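Rimton Short Film Weekend - venue walk-round, second inspection
Upstairs screening room, Clanitum Hall
December

Items marked OK need nothing further. Items marked ACTION have to be cleared before doors on the opening night. Items marked NOTE are for the duty manager's folder.

1. Exits and routes

1.1 Main double doors, auditorium rear - OK. Both leaves open fully and the push bars release at the first press.

1.2 Side exit, screen left - ACTION. Door opens but drags on the mat outside. Mat to be taken up for the whole weekend, not just moved along.

1.3 Stairs to street - OK. Nosings sound, handrail firm on both sides. One bulb out on the half landing, replaced during the visit.

1.4 Exit signs - OK. All lit. The one over the side exit throws a bit of green on the bottom corner of the screen. The programmers have asked again if it can be dimmed for the late horror slot. It can't.

1.5 Aisles - ACTION. The extra row put in at the front leaves too little room at the screen left end. Take two chairs off that end. Capacity for the room stays at 100 including staff, jury and anyone standing at the back.

2. Seating

2.1 Fixed seats - OK, except row F seat 17, where the tip-up spring has gone and the seat stays down across the gangway. Taped off. Box office to block it on the plan for every screening.

2.2 Loose chairs - ACTION. Must be linked in rows. Clips are in the crate under the stage.

2.3 Wheelchair spaces - OK. Two spaces, clear sightline, level route from the lift. Please keep the merchandise table out of this route. It was in the way at the first inspection and had only been pushed back a little by the second.

3. Projection and sound

3.1 Projection booth - OK. Vents clear, extinguisher in date and on its bracket. Spare lamp stored in its box on the lower shelf.

3.2 Cabling - ACTION. The run to the left speaker stack crosses the aisle at row B. Needs a rubber ramp, and gaffer tape on its own won't do. Carvalho are supplying the ramp with the rest of the sound hire.

3.3 Speaker stands - OK. Legs at full spread, pins in.

3.4 House lights - NOTE. The dimmer takes a few seconds to come up from black. Whoever is on the desk should start it as the credits begin, as people do get up early, most of all at the end of the shorts programmes.

3.5 Flashing images - ACTION. Three titles in the midnight strand carry strobe effects. Warning to go on the door, in the printed programme and in the spoken introduction. The door notice is done, the other two are not.

4. Foyer and bar

4.1 Queue - NOTE. Last year's queue for the closing film met the audience coming out of the one before. Hold the incoming queue on the street side of the glass doors until the room has been cleared.

4.2 Display stands - ACTION. The cardboard monster by the cloakroom has been set in front of a call point. Move it to the other wall.

4.3 Glassware - OK. No glass past the foyer. Plastic cups to hand at both ends of the bar.

4.4 Fire load - NOTE. Budbridge have delivered 600 programmes in boxes and these are stacked under the stairs. Shift them to the office. 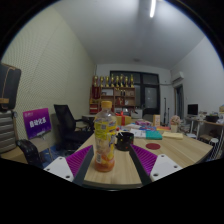 4.5 Drinks in the screening room - ACTION. The last clear-up showed most of the spills were under the back two rows, next to the floor sockets. Drinks are allowed in the room provided they have a lid or a cap that closes. A plastic bottle with a screw cap is fine, like the one with the yellow label and a bit of orange drink left in the bottom. Open cups stay in the foyer. Ushers to check at the door and to go along the rows with a bag between films. Floor sockets to be shut off at the board when the room is open to the public.

5. People and procedure

5.1 Stewards - OK. Enough names on the rota for every slot, one steward per exit plus one at the rear doors.

5.2 Briefing - ACTION. Weekend stewards have not yet walked the side route to the assembly point. To be done before the first screening.

5.3 Radios - OK. Tested in the booth, foyer and street. Weak on the half landing.

5.4 First aid - OK. Kit behind the bar, restocked. Eyewash is near its date, fine for this event.

Items 1.2, 1.5 and 3.2 will be looked at again on the afternoon of the opening night, once the chairs are out.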